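Skarier (assembly kit)

Skarier is a tabletop assembly kit sold by Casent for testing and teaching robotic manipulation. It consists of white parts carrying printed fiducial tags, a low border for the work surface, and a set of task files. The robot arm and gripper are not included. Casent describes the kit as "ready for any lab," a claim that depends a good deal on what the lab already owns.

Background

Casent introduced the kit in May as a successor to Peeters, an earlier product with untagged parts. Buyers of Peeters had to supply their own way of finding the pieces, and many added stickers by hand. The new kit was meant to fix that by printing the tags on the parts. Casent has said that the change makes results from different labs easy to compare. No such comparison has been published, and the tag layout alone does not settle matters such as lighting, camera position or the choice of gripper, all of which are left to the buyer.

Contents

The kit is sold in 2 versions. The basic version costs $465 and covers the tagged parts, the border rail and the task files. The larger version adds spare parts and a longer support period. Neither includes a camera, and the price pages do not make this clear until checkout.

The tags are flat black-and-white square patterns that software can use to work out where a part is and which way it is turned. Most parts have a tag on more than one side, so that a part can still be found when one face is blocked. The border keeps parts from being pushed off the work area. It comes in sections that meet at a visible seam, and the instructions say little about how tightly the sections should be joined.

Use

In a typical setup, the parts are laid out inside the border with the arm mounted behind them. The task files give starting positions and a target arrangement, but the motion program has to be written or trained by the user. Casent's sales material shows finished assemblies far more often than it shows the steps in between, where most of the difficulty lies. 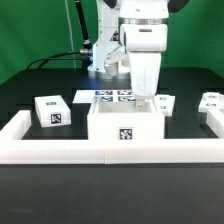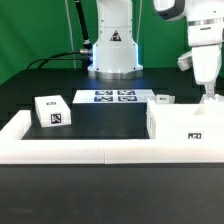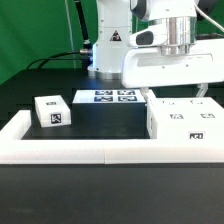

Skarier parts on a black tabletop, with a white robot arm and gripper. Tags are printed on the white parts.

Reception

Opinion has been mixed. Pridarov, a newsletter covering lab equipment, reviewed the basic version on Aug 7, 2022, and gave it 7 out of 10. The review praised the clear tags and plain shapes but questioned the price, noting that a lab with a decent printer could make something close to it for much less. It also found that a gripper passing over a part could hide the very tags the software was trying to read, a problem that extra tags reduce but do not remove.

Casent replied that users should add a second camera. Critics pointed out that this raises the cost of a kit advertised as complete, and that a second view brings its own calibration work.

A further complaint concerns scoring. The task files count a run as a success when the final tag positions fall within a set limit. A part that was dropped and happened to land in the right spot would pass under this rule. Casent has said that stricter scoring is planned but has given no release date.

Support

Casent provides 2 years of support with the larger version. Replacement parts for the basic version are sold separately, and mixing them with Peeters parts is not supported.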